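Leken Recipe Cards: README and data card

Release 4, February 3, 2020
Maintained by Melaniia Hnatiuk and Amrit Paquette

Summary

Leken Recipe Cards is a set of typed transcriptions of 928 handwritten recipe cards from household kitchens in and near Leken. Each card has one plain text file and one row in the index table. The set was made for people interested in home cooking, old kitchen measures and everyday handwriting. It contains text only. The scans are kept separately and are not part of the download.

Contents of the download

cards/ holds the transcriptions, one file per card, named by card number.
index.csv is the main table.
measures.csv lists the local and old units with the metric values we used.
words.txt is a list of abbreviations and dialect words, with meanings where we know them.
changes.txt records what was altered between releases.

All files are UTF-8. Line endings were mixed in earlier releases and have now been made the same throughout.

Columns in index.csv

card_id: the card number. Numbers are never reused, so there are gaps where a card has been withdrawn.
box: the box the card came from, 1 to 12.
title: the title as written. If the card has no title this is blank. We have not made titles up.
course: one of soup, main, side, bread, cake, preserve, drink, other.
hand: a letter for the handwriting, within that box only. Hand B in box 3 is not the same person as hand B in box 7.
second_side: yes or no. Yes if there is writing on the back, even if it is only a shopping list.
legibility: a score from 1 to 5, where 5 means every word could be read.
notes: free text.

Where the cards come from

The boxes were lent by families who answered a notice in the Berier library. Each family was asked to leave the cards in whatever order they were kept. Some boxes were alphabetical, one was sorted by the person who gave the recipe, and most had no order we could find. Box 9 also held newspaper cuttings. These were left out, apart from the ones that had been corrected by hand, where only the handwritten part was typed up.

Cards with full names and addresses on them have had the surname replaced by an initial. "Auntie's plum cake" stays as it is. Phone numbers are removed and marked [number].

How the typing was done

Every card was typed once by Bayu Santoso or Ningsih Ginting and checked against the scan by the other. Spelling is kept as written, so you will find "tumeric", "desert spoon" and "brocolli". Crossings-out are kept in square brackets with an x in front, like this: [x 2 eggs] 3 eggs. Later additions in a different pen are marked with a plus sign.

Stains are only mentioned when they cover writing. A word that could not be read is given as [?]. If one reader was fairly sure of it, the guess is followed by a question mark, as in [nutmeg?].

Fractions were a nuisance. They are typed as 1/2, 3/4 and so on. When the writer put a stroke through the figure to mean a half, we have also typed 1/2 and said so in the notes column.

Measures

The table of measures should be used with care. A "cup" in box 2 is a teacup and a "cup" in box 6 is the tin cup that came with a Vanham flour bin. The value in measures.csv for the second was found by filling the cup with water and weighing it. The teacup is long gone and its value is a guess. Oven settings are left as written ("slow", "good hot oven", "when the paper browns"). We have not turned them into degrees.

Known problems

Course labels were given by one person and are uneven, mostly between side and main.
Box 4 has several near copies of the same ginger biscuit. They are kept as separate cards.
The hand column is weak for block capitals.
Preserves are over-represented. People write down quantities for jam and cook stew from memory.
The recipes have not been tested. Some of the bottling methods are not safe by present advice and should not be followed.

Workroom

Typing and checking took place in the back room of the Siregar reading rooms. Cards were laid out a few at a time, in pencil-numbered sleeves, and went back into their box before the next lot came out. No pens, no cups on the table.

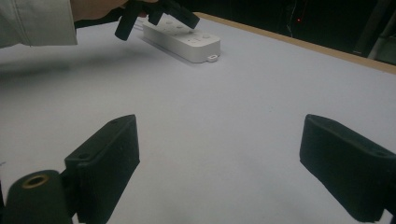
White tabletop against a dark background.

Use and credit

You may copy and share the text for any purpose as long as the set is named and the release number given. Please don't try to work out who the families are. If your family lent a box and you would like a card taken out, write to the maintainers and it will be dropped from the next release. Corrections are welcome, with the card number and the line.

Thanks to Dimas Jugah, who read the cards in box 11 that none of us could.

Shared 12 times

Comments (3)

pastrydrawer: The second line of the quince paste card should be "skim", I think, where you have "skin". Lovely set otherwise.

Melaniia Hnatiuk: Thank you, checked against the scan and you're right. It will be in the next changes file.

oldspoon: Any chance of the newspaper cuttings as a separate download? My mother kept the same kind.

Related items

Berier Market Price Lists: README
Kitchen Measures of the Vanham District
How to Read Faded Pencil
Leken Recipe Cards, Release 3 (archived)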